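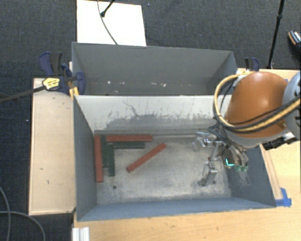
Week 3: Sorting studies and what they claim

Kozłowski's survey asked 300 shoppers to sort products into "healthy" and "unhealthy." Most did it quickly, and she takes speed as a sign of firm belief. I doubt it. People given two boxes will use two boxes. She offered no "don't know" pile, and the write-up never says why.

Mazurek repeated the task in August with a third pile. Nearly half the items went there. He calls this confusion, which also seems a stretch.

Read both papers before section. Bring one other reason a person might sort fast. "They were bored" is allowed if you can say how you'd test it.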